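# Buying hand-held grippers for the snack packing work: questions and answers
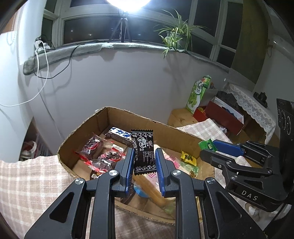 **Valdir Damasceno**
Equipment planning, Rocha

These are the questions that keep coming in from site leads ahead of the March order. If yours is missing, send it to me and I'll add it. Prices are left out on purpose, as the Binard quote is still open. Ask me for the current sheet.

## Ordering

### What does one station consist of?

A station is 2 hand-held grippers, one for each hand, plus a lamp, a box of mixed items and a charger. The table isn't included. Sites use whatever table they already have, with a cloth over it if the surface is slick.

Order grippers in pairs. We had a site order singles last time to save money, and the extra units sat in a drawer until someone sent them back.

### How many stations are we planning for?

The plan is for 23 stations across all sites. That number includes spares. It does not include the older units at Jedeo, which stay in use until they wear out.

### Can my site order directly from the supplier?

No. All gripper orders go through this office so that they land on one invoice. You can buy small things locally: snacks, boxes, tablecloths, power strips, lamp bulbs. Keep the receipts and put them on the monthly claim.

### Is there a discount for a larger order?

Binard has offered one on the grippers. Skinex has not, but their pads ship faster. We expect to buy the grippers from the first and the replacement pads from the second.

## Grippers and parts

### Ribbed pads or smooth pads?

Get ribbed as the default. Our operators prefer them for thin packets with a crimped edge, the sort that stand upright between the jaws. Smooth pads are fine for wrapped candies and small cartons. If your site handles a lot of both, put it on the request form and we'll send a set of each.

Please don't mix pad types on the same gripper. The recordings from that gripper then have to be checked by hand.

### How long do the pads last?

Plan on replacing a set after 600 hours of use. Heavy sites will get there sooner. Look at the ribs at the end of each week, and if they have gone flat in the middle, change the pads on both jaws together.

### What about the arms and screws?

The arms are plastic and they hold up well unless dropped on a hard floor. The pivot screws work loose over time. A spare screw kit comes with each pair and there is no need to budget for more. Tighten by hand with the small driver in the kit. A power driver will crack the arm, and a cracked arm is charged to the site.

### Do we need a robot arm as well?

Not for this phase. The hand-held work comes first, and the arms are in next year's budget under a separate line. Please don't put a request for an arm on the gripper form. It holds up the whole form while someone works out where it belongs.

## Items and consumables

### What should be in the box?

A mix of small packaged snacks: flat packets, clear packets, wrapped candies, at least one long stick-shaped piece, and a few cartons nearby on the table. Different sizes and colors matter more than brand. Local snacks are fine and usually cheaper.

Avoid glass, anything over a pound, and anything that melts. One site budgeted for chocolate in summer and had to clean two grippers and throw out a box.

### What kind of box?

An open cardboard box with the flaps cut down. It does not need to be neat. Rough edges and bent walls are acceptable, and you can get these boxes free from most stores. Please stop buying plastic bins for this. I have turned down three claims for them.

### How many items per site?

The starter shipment is 2000 packaged items, shared among all the sites. After that you buy your own. Packets get creased with handling, and you should swap them out when the printing starts to rub off or the seal opens. Most sites set aside a small weekly amount and that has been enough.

### Can operators eat the snacks?

Not the ones that have been in the box. Buy a separate bag if you want to put some out.

## Room and power

### Do we need to rent space?

Usually not. An ordinary room with a table works. Several sites run in living rooms or spare rooms and the results have been good. Allow room for a person to stand at the table and move both arms freely.

### What about lighting?

Budget one lamp on a tripod for each station. Sessions often run after dark, and a ceiling light alone leaves shadows inside the box. A window ledge is a good spot for the lamp if the ledge is wide enough. Move plants back so the leaves don't cast shadows on the work.

### How many outlets?

One power strip per station is enough. Run the cables along the wall or up on a ledge, away from where people stand. Extension cords across the floor are not allowed - please buy a longer strip instead.

## Dates and money

### When do requests close?

At 5 p.m. on the last working day of March. Late forms move to the next round.

### What if my site goes over its amount?

Write to me before you spend it. Small overruns on consumables can normally be covered from the shared line. Overruns on grippers can't, and the order will be cut to fit.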